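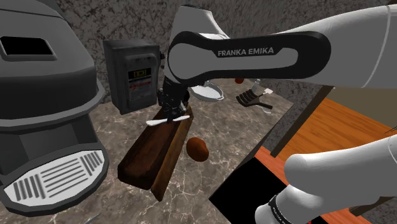 How I Get a Table at a Restaurant That's Always Full

I eat out more than I should, and I've gotten pretty good at landing tables at places my friends swear are impossible. Most of it is boring stuff you can do from your couch. I'll use Lulo as my example because it took me three tries and I learned the most from it (they do a braised short rib with burnt scallion that I still think about).

Find out when the book opens

Every restaurant releases its tables on its own schedule. Lulo puts up a whole month at once, so all of May went live on one morning in April at 10 a.m. Thân does it day by day, 2 weeks out, at midnight. Call and ask! Whoever picks up the phone will usually just tell you. Then set an alarm for five minutes before.

Make your account ahead of time

I lost my first Lulo table while typing in my card number. Log in the night before, save the card, check that your phone number is right, and have the page open already. If the site has a little countdown, don't refresh once it gets under a minute – I got kicked to the back of the line doing that.

Be flexible about the ugly times

Everybody wants 7:30. Try 5:15, or 9:45 if you can stay awake. A party of two is easiest by far. Four is okay. If you're six or more, skip the website and email them, and mention that you're happy to do a set menu. Kitchens like set menus.

Use the waitlist, and then use it again

Put yourself down for several time slots on the same night if they allow it. Cancellations come in heaviest the day before, right ahead of the cutoff when people start getting charged. At Flilton that cutoff is noon, so I check at 11:30 with a sandwich in my other hand. I've gotten in there twice that way.

Walk in

People forget about this one. Lots of places hold the bar and a few small tables for walk-ins. Get there fifteen minutes before the doors open, be nice to the host, and say exactly how long you're willing to wait. My friend Tín Lý swears by showing up alone with a book, and I've seen it work at Braller on a packed night (rainy nights are good too).

Read the deposit rules

Some of these places want money up front. The tasting menu at Flilton was a $200 deposit for the table, and it came off the bill at the end, but you lose it if you cancel late. Take a screenshot of the policy when you book. If you do have to cancel, do it early so another person on the list gets their shot.

Once you're in

Show up on time. Most kitchens will hold your table for fifteen minutes and then it's gone. If you loved the meal, ask before you leave whether you can book the next one in person – Thân let me do that, and I walked out with a table for my sister's birthday.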